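Subject: Re: [home-textiles] Black cotton going gray, and the question about soap amount
Date: 2018-08-16

> I have washed my black work shirts on 40 with normal powder and after
> some months they look gray at the shoulders and the collar. My neighbor
> says it is the heat, my sister says it is too much powder. Also is it
> true that you should turn them inside out? I have hard water here. I
> don't want to buy new shirts every spring.

Hello all,

I want to answer this because I had the same problem in the apartment in Kwiatkowski street, and I kept notes. Please excuse my English if some words are not exact.

First, I think your sister is more right than your neighbor. When the shirt is gray only on the shoulders and collar, it is often rubbing and leftover powder together. Dye that leaves in the water makes the whole shirt paler, also under the arms and inside the hem. So look at the hem first. If it is still deep black there, you have not lost so much dye as you think.

What I did, in the order I did it:

1. I washed one old shirt with no powder at all, two times. The water in the first wash had foam. This was old soap from before, and it surprised me very much.

2. I bought the Trullex liquid for dark clothes and used half of the amount on the bottle. With hard water they tell you to use more, but for shirts with only office dirt half was enough for me. I still use the full amount for kitchen towels.

3. I stopped leaving dark things together with towels, also before the wash. The lint goes over already in the basket, and then the machine only presses it deeper. Dark clothes now wait by themselves. 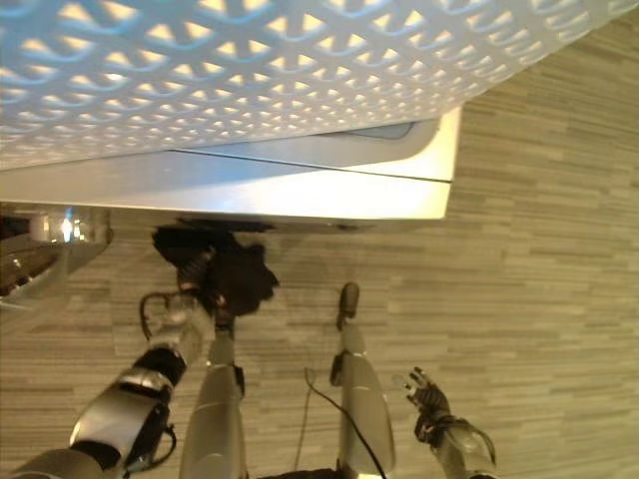
4. I turn everything inside out, yes. Buttons closed, except the top one. It takes a minute and the collar edge is much better for it.

5. I dry in the shade. On my old balcony the sun came from 11 until late afternoon, and one shirt which I forgot there for a weekend in May got a brown line where it was folded. No washing repairs this.

About temperature I am less sure. I tried 30 and 40 for the same kind of shirt and after 39 washes I could see a small difference, but my wife could not. So I use 30 for black and 40 for the rest. 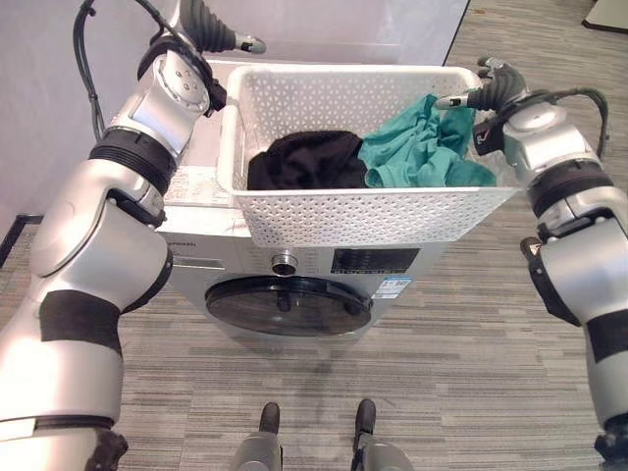

The other thing I want to mention is the dye. I used the Gilora black on three shirts which were already too far gone. It worked well on the cotton, but the sewing thread is polyester and stayed gray — you see it at the pockets if you stand close. For work it is fine. Weigh the shirts when they are dry before you buy the dye. My three were 340 grams together with the sleeves cut short, and one package was enough.

I would not use vinegar in every wash. Somebody wrote here last year that it keeps the color, and maybe it helps with the soap rests, but the manual from my Haltine machine says to be careful with the rubber parts. I do it now and then in a bucket, by hand, and rinse after.

One question back to the list: does anybody know a good way for black linen? Mine gets white lines at the folds, and inside out does not help at all.

Greetings to everybody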